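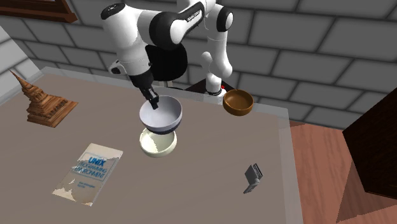

Recycler cut their offer after my phone arrived, can they do that?

Ignacio Casado
Mar 5, 2020

I sent an old phone to Wieser after getting a quote of £50 on their site. I ticked "good working order" and it was, apart from light scratches on the back. Six days later I got an email saying the screen has "image retention" and the new offer is £9. I never noticed anything wrong with the screen. They say I have to reply or the lower price goes through by itself. Can they do that, and do I have to pay to get the phone back? The order is number 1345 if anyone from there reads this.

Wendelin Riedl

Most of these sites let themselves change the price once they have looked at the phone. It will be in the terms you agreed to when you placed the order. What matters is the part about returns. Some send it back free, some charge postage, so read that before you answer.

I would reply in writing today, say you do not accept the new price and ask for photos of the fault. Keep the email and your proof of postage. Image retention shows up best on a plain grey screen at full brightness, so it is easy to miss in normal use - they may be right. If you took any pictures of the phone switched on before you posted it, send those too.

Also check that you signed out of your account and removed the lock. If it comes back to you, you can try another buyer, but tell them about the screen this time.

Imuldale

same thing happened to me in November with a tablet, different company. said no and got it back, had to wait ages. sold it locally in the end for a bit more

Hiko

Wemorero paid me the full quote for mine, no problems. Don't know about Wieser.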